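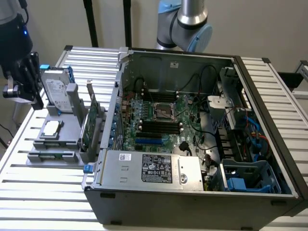
About Cletton

Cletton is an evening school for adults, founded in Nondow by Engelbert Berchtold, who had retired from teaching and found that he disliked gardening. We run classes in bookkeeping, letter writing, basic computer upkeep and German, the last of these mainly so that Engelbert has someone to talk to.

Our rooms are on the top floor of the old Holzer building. There are 91 stairs and an elevator, and on most evenings you may choose between them.

Éabha Hegarty runs the school these days. She came for a term of bookkeeping, pointed out a mistake in our accounts, and was given the accounts. The rest followed.

Classes are small and last about 3 hours, with a break for tea. We give no grades. You'll get a certificate if you want one, on rather good paper, and several former students have told us it looks well in a hallway.

We close for July. New terms are posted by the front door and, when Éabha remembers the password, on this page. Come up and sit in on a class before you pay for anything — most people do, and the tea is free either way.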